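Nepia 竹块夏凉席(双人床用)

产品类别:床上用品 / 夏季寝具 / 凉席
供货单位:Kollton 家居用品部
适用场所:家庭卧室、员工宿舍、短租公寓、疗养用房

一、产品概述

Nepia 竹块夏凉席系 Kollton 家居用品部面向夏季卧室推出的铺面寝具。席面由小块长方形竹片按行列编连而成,铺设于床垫及床单之上,供夏季就寝、午休及日间坐卧使用。产品自二月起接受预订,夏季到来前分批发货。

本产品的设计以日常家居使用为依据。夏季卧室的床铺除用于睡眠外,往往兼作整理衣物、叠放换季衣服的台面。席面平整,衣物摊开后便于抚平和对折,整理完毕后将衣物移走,即可恢复就寝用途。

二、规格与订货信息

产品名称:Nepia 竹块夏凉席
货号:855
席面材料:竹
席面颜色:浅褐色,天然竹色,批次之间允许存在色差
席面结构:小长方块,网格排列
包边:布质,手工缝合
卷收后长度:80 厘米
配件:束带两条,说明书一份
供货方式:整卷装箱,单件起订

订货单位如需同时采购床单、枕套等配套用品,请在订单中分别注明货号。凉席与配套床品分开包装,可能不在同一时间送达。

三、席面与床头的配合

席面铺设时,应先将床单四角拉紧,再将凉席自床尾向床头展开。席面上缘宜与床头板保持少许间隙,以免竹块长期与床头板摩擦。带有彩绘或漆面装饰的床头板尤应注意此点。床单可在席面边缘外露出一段,既便于固定,也可避免席边直接接触床垫侧面。浅色印花床单与竹色席面搭配较为常见,粉色、米色、浅灰色均可选用。 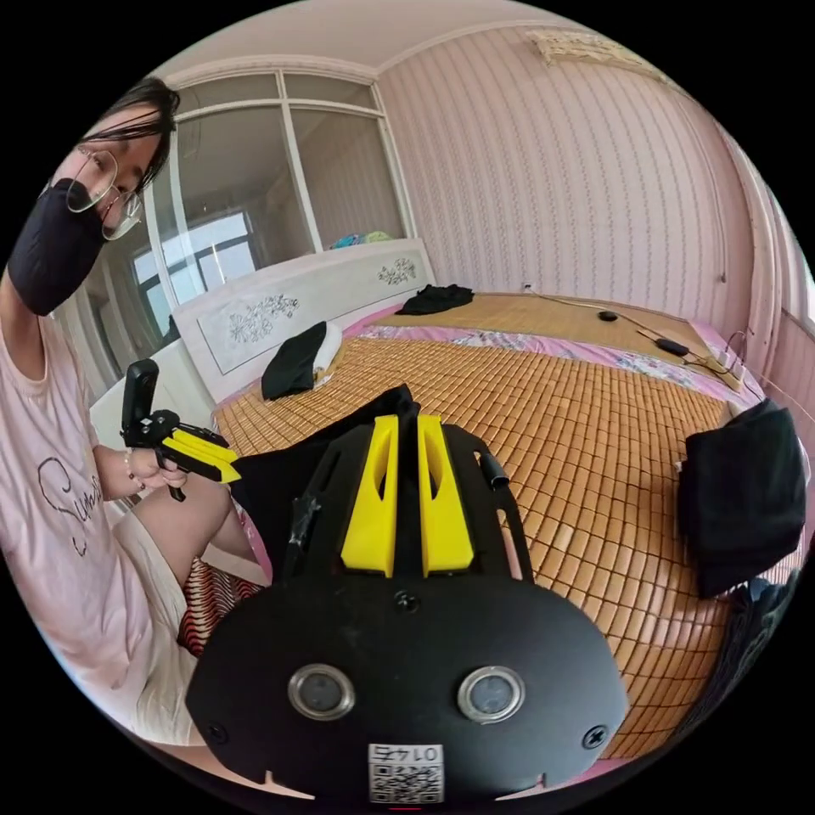
四、铺设步骤

1. 清理床面。将枕头、被褥及衣物移开,检查床垫表面是否有硬物。
2. 铺好床单。选用床笠式床单时,应使松紧边完全包覆床垫四角。
3. 展开凉席。解开束带,将席卷置于床尾中央,缓慢推展。不得抓住一角用力抖开。
4. 调整位置。双手平托席边移动,不得单手拖拽。
5. 静置。新席首次展开后边缘可能略有翘起,平放 30 分钟后再行使用。

两人配合铺设更为方便。床铺一侧靠墙时,应由靠墙一侧先行对齐,再调整外侧。靠窗放置的床铺,建议在日照强烈时段拉合窗帘,避免席面长时间受到直射。

五、在席面上整理衣物

根据 Grista 宿舍用品使用手册的要求,在凉席上整理衣物时应遵守以下各项。

深色衣物与浅色寝具宜分开放置。新购深色棉质衣物在初次洗涤之前可能掉色,不宜在潮湿状态下置于席面。衣物应充分晾干后再行折叠。

短袖上衣宜正面朝上平铺,先抚平前襟和袖口,再由两侧向中间对折。带胸袋的上衣应将袋口压平。下摆超出席边时,可先将整件衣物向床内移动,使其完全置于席面,折痕会更为齐整。

已折叠的衣物集中放置于床的一侧,未处理的衣物放置于另一侧,中间留出操作区域。整理时可坐于床边进行,床边可另备坐垫。金属衣架、别针、带有尖锐扣件的皮带等物品不得直接放在席面上拖动,以防划伤竹块表面或勾断连接线。
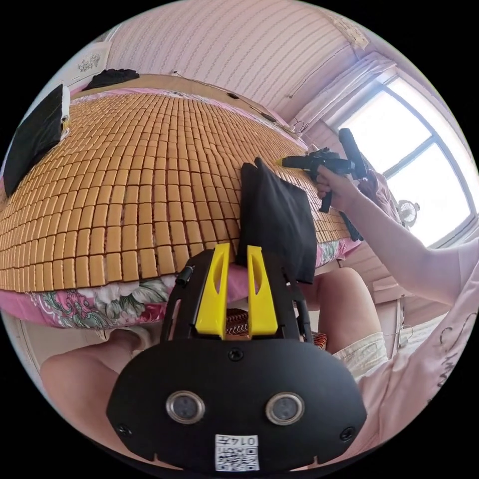
熨烫作业不得在席面上进行。高温会使竹块变色、开裂,并可能损坏连接线。确需熨烫的衣物,应使用专用熨衣板,待衣物冷却后再移回床面折叠。使用蒸汽类器具亦同此规定。

六、通风与防潮

竹制席面应保持干燥。室内湿度较高时,可使用电风扇加强空气流通,风扇应放置平稳,电源线不得压在席下。梅雨季节建议每周二将凉席掀起一次,检查席背与床单接触部位有无潮气或霉点。窗户可开启的房间,应在天气晴好时开窗通风。

七、清洁

日常清洁使用拧干的软布,沿竹块排列方向擦拭,擦拭后置于阴凉通风处晾干。不得整席浸泡,不得使用洗衣机,不得使用含氯漂白剂。汗渍较重的部位可用少量温水擦拭,再以干布吸去余水。床单及枕套应按各自洗涤标识单独清洗。

席面竹块缝隙中的毛发和线头,可用软毛刷轻轻刷除。整理深色衣物后,应检查席面是否留有纤维碎屑。

八、配套床品

下列用品可与本产品同时订购:

印花床笠:粉色底花卉图案,配合竹色席面使用。
枕套:白色,单只装。
收纳布袋:用于存放叠好的当季衣物,可置于衣柜隔层。
床边坐垫:条纹面料,颜色以实际到货为准。

席面上同时放置枕头与衣物时,枕头宜靠床的一侧摆放,使中部保持平整。折叠好的上衣可暂时叠放在枕头上,待全部整理完毕后一并收入衣柜。手套等小件织物应成对归拢,单独存放。
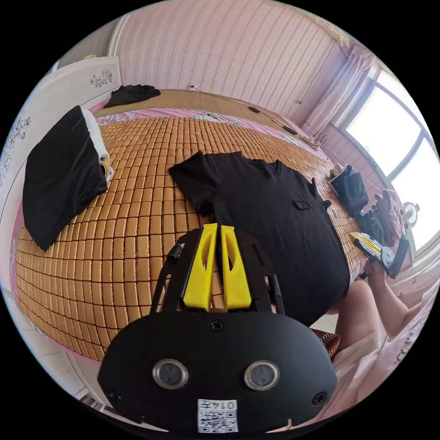 Nepia 竹块夏凉席铺设效果,配粉色印花床单。

九、收纳与存放

夏季结束后,应先将凉席擦净并完全晾干,再自床头一侧向床尾卷收。卷收时竹面朝外,两端对齐,用所附束带固定。不得折叠,不得在席卷上堆放重物。存放地点应干燥避光,远离暖气及其他热源。再次使用前,应展开检查连接线是否完好。

十、价格与服务

单件售价:800 元,含束带及说明书,不含床笠、枕套等配套用品。

Kollton 家居用品部负责产品咨询及订单登记,联系人为 Ewan Wihongi。宿舍、公寓等集体采购事宜由 Clem Harawira 办理,采购单位应提供床铺尺寸、所需数量及收货地址。Clitport 仓库承担发货与退换货工作,周二不办理现场提货。

收货时请当面查验外包装。发现竹块断裂、连接线脱落或包边开线的,应保留原包装及货号标签,并向订单登记处提出更换申请。因浸泡、熨烫、拖拽或自行剪裁造成的损坏,不属于更换范围。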